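The Width Signal

A grasping study at Haletley asks how much a robot can learn from the distance between two fingers

Most parallel grippers report one number very well. The number is the opening between the fingers, and in most learned grasping systems it is treated as a command: the policy asks for an opening, the motor supplies it, and the measured value goes into a log file. A group at the Haletley laboratory has spent the past two years treating the measured value as a sensor instead. Their results, released in June, concern cylinders, and in particular cylinders covered in thin film.

The choice of object was practical. Rolls, tubes and sleeved packages make up a large share of household and grocery goods, and they are a persistent source of failed picks. A flat pad touches a cylinder along a narrow line. If the pad is off center, the closing force has a sideways component and the object rolls out of the grasp. If the outer layer is a loose printed sleeve, the sleeve can slide over the core while the pads hold the sleeve firmly. Glossy film adds a third difficulty for the cameras, since highlights move across the surface as the viewpoint changes and can be mistaken for motion of the object.

The method, which the group calls Berkeo, has two parts. The first is a policy trained by imitation from human demonstrations. Demonstrators work with a hand-held gripper that carries its own camera, so the recorded view matches the view the robot will have later. The second part is a small network that reads the last few moments of finger opening together with the camera image and predicts how the opening should change next if the grasp is stable. When the measured opening departs from the prediction, the difference is passed back to the policy as an additional input.

"The width trace has a shape," said Clem Katene, who led the work. "On a rigid core it drops, hits the object and stops. On a sleeve with some slack it drops, slows, and creeps. People respond to the creep without thinking about it. They squeeze a little more or they shift the wrist. We wanted the policy to have access to the same event."

The training set contains 425 demonstrations over 21 objects. Katene describes the size as deliberate. Larger sets were available, but they had been collected on boxes and mugs, where the width trace is close to a step and carries little information. In the new set, each demonstration consists of an approach, a grasp, a lift and a placement into a bin or onto a shelf. Of the recordings, 393 were used for training. The rest were held back to test the width predictor alone, before any robot was involved.

Demonstrators were told to vary the angle of approach and the height at which they took hold of the package. They were not told how hard to squeeze. An early version of the protocol had specified a target opening for each object, and the resulting data proved to be useless for the purpose. The demonstrators watched the target and stopped responding to the object, and the traces came out nearly identical.

Preparation of the data took longer than training. The opening is measured at a higher rate than the camera images, and the two clocks drift. A misalignment of a few frames is harmless for a conventional policy. For Berkeo it is fatal, as the creep event is short and the image that explains it must be the right one. The group settled on aligning each recording at the moment of first contact, found separately in the video and in the width trace. Recordings in which the two estimates disagreed were inspected by hand and corrected.

The robot trials used an arm built by Allmont and a pair of fingers matched in geometry to the hand-held unit. Three policies were compared. The first saw images only. The second saw images and the raw opening. The third was the full method. Each was run on six objects absent from training, chosen to cover rigid cores, soft cores and loose sleeves.

On rigid cores the three policies could not be told apart. On soft cores the second and third did better than the first, by similar margins. The separation appeared with the loose sleeves. The image-only policy tended to lift as soon as the pads met the package and lose it during the first part of the lift. The policy with the raw opening failed less often but in the same way. The full method usually paused before lifting, closed further, and then lifted.

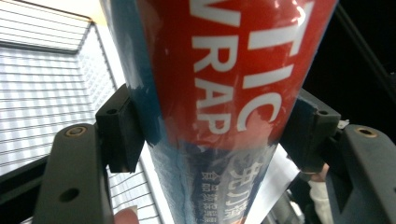
A cylindrical package in printed film, held between the two black pads of the hand-held gripper.

The pause is the most debated part of the result. Nothing in the training objective asks for it. The group's reading is that demonstrators hesitate when the width creeps, and that the policy has learned to tie the hesitation to its cause. A competing reading, raised by reviewers, is that the extra input merely makes the policy slower overall, and that any slower policy would lose fewer packages. To test this, the group ran the image-only policy at reduced speed. Its failures on sleeves fell slightly, and its failures on rigid cores rose.

Several limits are acknowledged in the paper. The width signal says nothing about rotation around the axis of the cylinder, so a package that turns between the pads without changing the opening goes unnoticed. The predictor also depends on the stiffness of the fingers. When the pads were replaced with a softer compound, its error grew enough that it had to be retrained, although the policy itself did not.

Cost is the argument for continuing. Tactile skins give richer contact data, but they wear, and they are difficult to reproduce on a tool that many people will handle. The opening is already measured on nearly every gripper sold. A second team, at Romaniuk, has begun repeating the trials with a different arm and a shorter finger, using the Haletley recordings without new demonstrations. Its first runs cover the rigid cores only. The sleeved packages are scheduled next, once the contact alignment has been redone for the shorter finger.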